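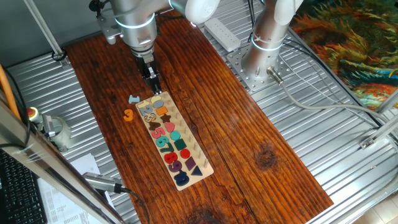

*Number and shape board on the table*

**Selling from home – talk notes**

Hi everybody, thanks for coming out in the evening. Start with the soap! Hold up a bar, let the front row pass it along.

I make soap in my kitchen in Skarnden, and for the first year I sold it only to people who already liked me. Lovely customers, terrible for learning what to charge. (Pause here, they usually laugh.)

Then I set up a little page online and called the shop Zadora. First month: 36 orders. I thought I was rich. Then I sat down with my receipts and found out I'd forgotten to count postage, so I was paying people to take my lavender bars.

## Pricing

- Write down everything – oil, labels, tape, the gas to the post office
- Pay yourself for your time, even if it's a small amount
- Tell the story of the $55 gift box I sold for $36
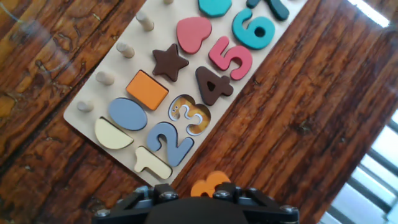
By August I was up to 163 orders and my dining table had disappeared under boxes. I got a shelf, a label printer and one firm rule: no packing after 9 p.m. I break it every December.

## Getting noticed

Ask who's already posting their stuff. Show of hands.

My best post ever was a blurry one of a batch that went wrong and came out gray. It brought in over 236 messages, and people wanted to buy it! So post the messy days too, and answer the comments yourself while you can.

Jorkoden, the gift store on the corner, found me through that post. They took a small order, then a bigger one. Wholesale means a lower price per bar, so go back to the pricing list before you say yes. I didn't, the first time.

Questions next, then soap at the back table. Cash or card both fine.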